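데스크톱 컴퓨터 분해

데스크톱 컴퓨터 분해는 탁상형 개인용 컴퓨터의 본체를 열고 내부 부품을 차례로 떼어 내는 작업이다. 수리, 부품 교체, 청소, 중고 부품 회수, 폐기 전 재질 분리를 위해 이루어진다. 분해한 부품을 다시 쓰는지에 따라 비파괴 분해와 파괴 분해로 나뉘며, 이 문서는 주로 비파괴 분해를 다룬다.

개요

타워형 본체는 대체로 금속 섀시와 플라스틱 외장으로 이루어지고, 메인보드, 중앙처리장치(CPU), 메모리, 그래픽 카드, 저장 장치, 전원 공급 장치, 냉각 팬이 그 안에 고정된다. 사무용 완제품 가운데에는 나사를 줄이고 걸쇠나 플라스틱 캐디로 부품을 잡아 두는 기종이 많다. 이런 기종은 드라이버를 쓰는 횟수가 적지만 걸쇠의 위치와 여는 방향이 제조사마다 다르다.

작업 전 준비

전원 케이블과 주변 기기를 모두 분리한 뒤 전원 단추를 몇 초간 눌러 잔류 전하를 방전시킨다. 정전기는 반도체를 손상시킬 수 있으므로 접지 손목띠를 착용하거나 접지된 금속에 손을 댄 다음 작업한다. 본체는 옆으로 눕히고 옆판을 연다. 메인보드가 위를 향하면 부품이 아래로 떨어질 염려가 적고 소켓을 수직으로 다룰 수 있다.

분해 순서

순서는 기종에 따라 다르나, 다른 부품을 가리는 것부터 떼어 내는 것이 보통이다. 일반적인 순서는 다음과 같다.

1. 옆판
2. 전원 케이블과 데이터 케이블
3. 확장 카드
4. 메모리
5. 저장 장치
6. 방열판과 냉각 팬
7. CPU
8. 전원 공급 장치
9. 메인보드

확장 카드는 슬롯 끝의 고정 장치를 풀고 기판과 수직으로 뽑는다. 메모리는 슬롯의 걸쇠를 바깥쪽으로 젖힌 뒤 양 끝을 잡고 빼낸다. 방열판이 열전도 그리스 때문에 CPU에 붙어 있으면 좌우로 조금씩 돌려 떼어 내며, 바로 위로 당기면 CPU가 함께 뽑히는 경우가 있다.

CPU와 소켓

옆판을 연 본체의 내부와 소켓 부근
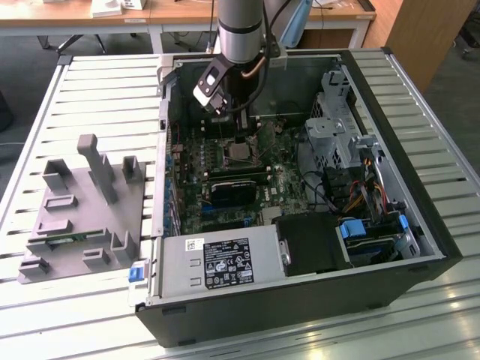
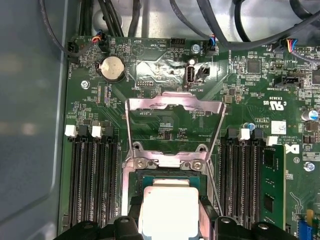 LGA 방식의 소켓은 접점이 소켓 쪽에 있고 CPU 바닥은 평평하다. 레버를 눌러 옆으로 빼고 들어 올리면 고정 틀의 압력이 풀리며, 고정 틀을 젖힌 다음 CPU의 양쪽 가장자리를 잡고 똑바로 들어 올린다. 기울여 들거나 떨어뜨리면 소켓의 접점이 휘기 쉽고, 휜 접점은 원래대로 펴기 어렵다. PGA 방식은 핀이 CPU 쪽에 있어 레버만 세우면 빠진다. 어느 방식이든 빼낸 CPU는 정전기 방지 용기에 넣어 보관한다.

다시 장착할 때에는 CPU 모서리의 방향 표시나 측면의 홈을 소켓과 맞춘다. 소켓을 비워 둘 때에는 보호 덮개를 씌운다.

부품의 분류

떼어 낸 부품은 재사용품, 수리 대상, 재활용 대상으로 나눈다. 저장 장치는 개인 정보가 남을 수 있어 따로 모아 삭제하거나 파쇄한다. 메인보드에는 구리와 소량의 금이 들어 있어 기판류로 묶어 처리하고, 섀시는 고철로 분류한다. 메인보드의 코인형 전지는 기판을 넘기기 전에 빼내 폐전지로 배출한다.

작업 기록

중고 부품을 취급하는 업체는 기종별로 분해 절차서를 둔다. 재생 업체 스토세로(Stosero)의 절차서는 타워형 한 대의 작업을 28단계로 나누며, 회수 부품 관리 프로그램 라카노(Rakano)는 137개가 넘는 부품 코드를 사용한다. 코위(Cowie)의 분류표에서는 CPU를 소켓 규격에 따라 66개 항목으로 구분한다.

주의 사항

전원 공급 장치는 전원을 뽑은 뒤에도 내부 축전기에 전하가 남아 있을 수 있으므로 덮개를 열지 않는다. 섀시의 절단면은 날카로운 경우가 있어 장갑을 끼는 것이 좋다. 나사는 길이와 규격이 섞이지 않도록 부품별로 나누어 담는다. 케이블은 전선이 아닌 커넥터를 잡고 뽑으며, 걸쇠가 있는 커넥터는 걸쇠를 누른 채 분리한다.

같이 보기

컴퓨터 조립
메인보드
CPU 소켓
전자 폐기물

최종 수정: 2025-03-01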